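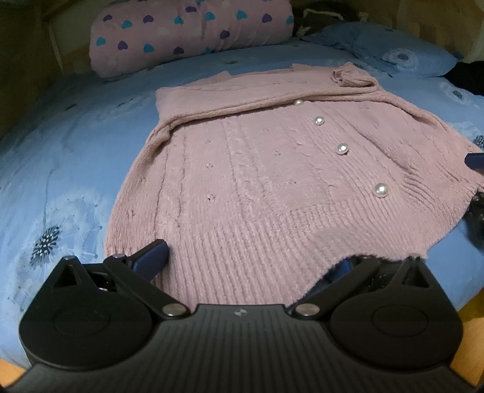
Figure 3. Folding a knit cardigan with the hand-held gripper, seen from the tool's own camera. One sleeve lies across the upper body; the right finger pad is under the hem.

4.2 Changes in the folding task

The garment line at the Erkberg site handles returned and donated clothing. Before the study, each folder took items from a bin, checked them, folded them to a fixed size, and placed them in a tray. The Lasto folding cell was installed to take over the last two steps for flat, regular items such as T-shirts and pillowcases. Knitwear, items with buttons, and anything with a lining stayed with the human workers, who were also asked to record demonstrations with hand-held grippers for later training of the cell. Recording was done on beds and tables in ordinary furnished rooms, so that the demonstrations would not all share the same background.

The demonstration set for knitwear contains 3965 recordings. We excluded those in which the garment left the camera view for most of the fold, and those in which the worker put the tool down and finished by hand. The second group is of interest here and is treated separately in Section 4.4.

Figure 3 shows a fold of the kind that workers rated as hardest. A cable-knit is thick, and its edges do not lie flat. The hem has to be taken from underneath, with one pad going below the fabric while the other presses on it from above. A worker using bare hands does this with the fingertips and rarely looks at it. With the gripper, the same worker has to choose an approach angle and watch the pad go under. Several participants said that they had never thought about how they picked up a hem until they were asked to do it with the tool.

Buttons add a second difficulty. A pad that closes on a button does not close fully on the knit, and the fabric can slip when it is raised. Workers dealt with this by gripping to one side of the placket, even where that made the fold less even. The written procedure supplied with the cell called for a grip at the center of the front edge. None of the workers we interviewed followed it for buttoned items after their first shift, and the procedure was revised in December to allow a side grip.

4.3 Effects on pace and job content

Management had expected recording to be a minor addition to normal work. The workers described it as a separate job. Folding with the tools was slower than folding by hand, and the target of 1000 items per week for each folder was at first left unchanged. Time spent recording was therefore made up elsewhere, mostly by shortening the inspection step. The shift lead, Guðlaug Þrastardóttir, reported this to the site office, and the target was then suspended for anyone assigned to recording.

The mix of items also changed. Before installation, a folder could alternate between easy and hard garments, and many used the easy ones as rest. After the cell took the flat items, the manual stations received mainly knitwear, coats, and children's clothing with fasteners. The count per shift fell while reported hand fatigue rose. A comparison based on count alone would show a loss of productivity at the manual stations. When items are weighted by handling time, the difference disappears for all but the newest workers.

Grip fatigue was reported in a different place for each kind of work. Hand folding was associated with soreness in the fingers and thumb. Work with the grippers was associated with the forearm and wrist, in particular when a worker held a tool low and level to reach under a hem. A lighter handle was requested at the Brirari site and tried for part of the study. Ratings of wrist strain were lower with it, but the trial group was small and we draw no firm result from it.

4.4 Abandoned demonstrations

In the excluded recordings where the worker finished by hand, the tool was most often put down after the sleeves had been laid across and before the body was folded. At that stage a thick garment has several layers at the top and a single layer at the hem, and it tends to shift as a whole when pulled. Workers judged, usually correctly, that a failed pull would cost them the sleeve fold as well.

These recordings were originally marked as operator error. We think the label is wrong. They mark the point at which a skilled person considered the tool unsuited to the next step, and that information is lost if the files are discarded. In the second recording phase, the Ismail annotation sheet was given an extra field in which the worker could state why the fold was stopped. The most frequent entry was that the fabric was too thick for the pads, followed by slipping at the buttons.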